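Grereck Home Forum > Walls, Boards and Panels

Grey fabric board: what is it and how do I clean it?
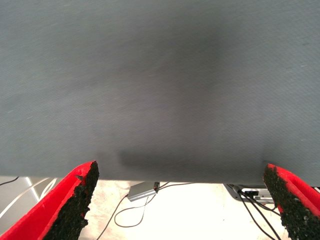

Post 1
reretcombe_ray
28th January

Picture of the grey board I'm asking about. It's a slate sort of grey, slightly blue, with a fine even texture and paler fibres speckled through it. I can't tell if it's felt or a tight woven cloth. You can see faint diagonal lines across the face in certain light.

I got it with a job lot of office fittings and want to put it up in the back bedroom as a pinboard over the desk. It smells of a shut cupboard and I'd like to clean it before it goes on the wall. There is no label on the back. Has anyone washed one of these, or is it vacuum only?

Post 2
Haslam_Joiner

Vacuum only until you know what's under the cloth. If the core is fibreboard it will swell when water gets to it and it won't go back. Use the soft brush and go one way.

Diagonal lines make me think woven. Felt doesn't usually have a direction to it.

Post 3
pegandpin

I'd say felt. The speckle is what you get in recycled felt, where paler fibres are mixed in. I have a sheet of it behind my sewing table and it looks very much like that. Lines can come from the way it was rolled or pressed.

Ray, rub a corner with your thumbnail. Felt will fluff up a little. Cloth will feel ridged.

Post 4
reretcombe_ray

Tried the thumbnail on the back corner where it's folded over. A bit of fluff, and I think I can feel a ridge as well, so I'm no further on.

Post 5
Clive Whiteley

I fitted these in offices for 18 years. Plenty of them were a brushed cloth glued over a soft board, and that would give you both. The supplier we used was Dulis and theirs had a part number stamped inside the fold. If you find 1177 on yours it's the grey one. It may well be another make.

For the smell, put it in a dry room with the window open for 2 days, then bicarbonate of soda, leave overnight, vacuum. Don't use a wet cloth on it. The glue lets go and you get bubbles.

Post 6
pegandpin

I have to disagree on the wet cloth. A well wrung one with a drop of washing-up liquid has never done mine any harm.

Post 7
Clive Whiteley

Yours is a loose sheet by the sound of it. There's no glue under it to let go. A covered board is a different thing.

Post 8
Haslam_Joiner

Agree with Clive. I've seen the bubbles. You can slit them and glue them back down but it always shows on a plain grey.

What are you fixing it to, Ray? If it's plasterboard, find the studs and use 50 mm screws. Split battens are neater than screwing through the face, and you can lift it off again.

Post 9
reretcombe_ray

Plasterboard on studs. I'll do split battens. No number in the fold on the side I opened, and I don't want to unpick the rest.

Going with the bicarb. Any reason not to use an ordinary fabric freshener?

Post 10
mrs_tolley

I used one on a blue pinboard last July and it left a ring where I'd held the bottle too close. It was still there when we moved out. Test it on the back first.

Post 11
reretcombe_ray

Bicarb went on last night and came off this morning. The smell is mostly gone and the colour is the same as it was. I'm giving it another night before I cut the battens.

Post 12
pegandpin

Glad it's better. I still think it's felt.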